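Moving the Books Out of the Back Room

May 2, 2026

We finally emptied the back room. It took most of three weekends and one evening when I should have been doing something else. I said in November that I'd write about how it went, so I'm writing about how it went.

Some background for anyone new. When we moved to Trimimton the books went into the back room because the front room had a radiator on the only long wall. The back room is on the north side and it's damp in winter. I knew that. I kept meaning to deal with it. Last winter the spines on the bottom shelf started to feel soft, and a set of old railroad timetables that I'd had since college got brown spots along the top edges. So the books had to come out, and some of them had to go for good.

I counted before I started, mostly so I'd know how many shelves to build upstairs. There were 766. That doesn't include magazines, sheet music, or the cookbooks, which live in the kitchen and are none of my business.

The plan was to pack by shelf, label each box with the shelf it came from, and put everything back in the same order. That lasted one shelf. The tall books and the short books were never on the same shelf for any good reason, and a box full of tall books with short ones dropped into the gaps is a box where the short ones get bent. I started over and packed by size.
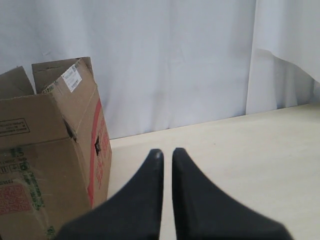
Packing by size meant the labels got longer. "Shelf 2" turned into "Paperbacks, mostly mysteries, some gardening." I wrote these on two sides of each box, after stacking the first few with the writing against the wall. A fat marker is better than a pen. I went through one and a half.

A few things I'd do the same way again. Paperbacks went in flat, in two stacks, with the spines facing out. Hardcovers stood upright, the way they'd sit on a shelf, with a folded towel at the end so they didn't lean. Anything really heavy went in the bottom of a small box with something light over it. I kept every box to a weight I could carry up the stairs without stopping on the landing. My knees are not what they were.

What I'd change is the sorting. I tried to decide what to keep while I was packing, and I was slow at it and got slower. I'd pick up a book, read two pages, and put it in the keep pile because I'd just read two pages of it. By the second weekend I gave myself a limit of 100 books to let go, and told myself I couldn't tape anything shut until I'd hit it. I hit it on the Sunday, a little after supper. The last nine were hard.

Clem Katene came over with his truck and took those to the library sale in Falwood. He also took the old bookcase, which he wants for paint cans. He looked through the sale boxes before we loaded them and kept three for himself, including a history of the Skedby ferry that I've already started to miss. He says I can borrow it.

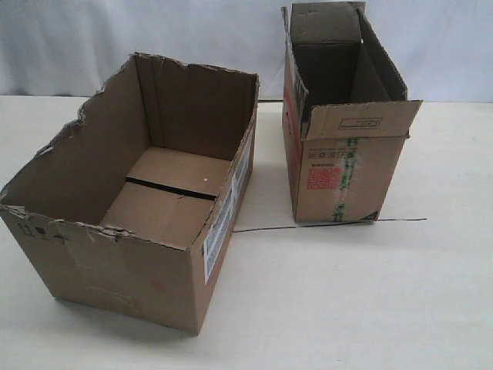 Two of the boxes, open. The bigger one has lost its top flaps.

The shelves upstairs are plain pine boards on brackets. I bought the brackets at the hardware store in Bolger and they're fine, though the screws that came with them were too short for our walls and I had to go back. If you have old plaster, buy longer screws on the first trip. I put the lowest shelf a foot off the floor, partly for air and partly so I can get the vacuum under it.

As for the soft spines, I stood the worst books open like fans on the dining table for four days with a small electric fan across the room. Most of them dried out well. Two still smell. One is a dictionary, and I have another dictionary, so that's an easy one. The other was my aunt's bird guide with her notes in the margins. I've got it in a tub with an open dish of baking soda and I'm checking it every few days. If anyone has had luck with something else, please leave a comment.

The timetables will keep their spots. I brushed them off outside and they're upstairs now with everything else, on the shelf farthest from the window.

Next is the back room itself. The wall behind the old bookcase needs scraping, and I want somebody to look at the gutter on that side before I paint anything.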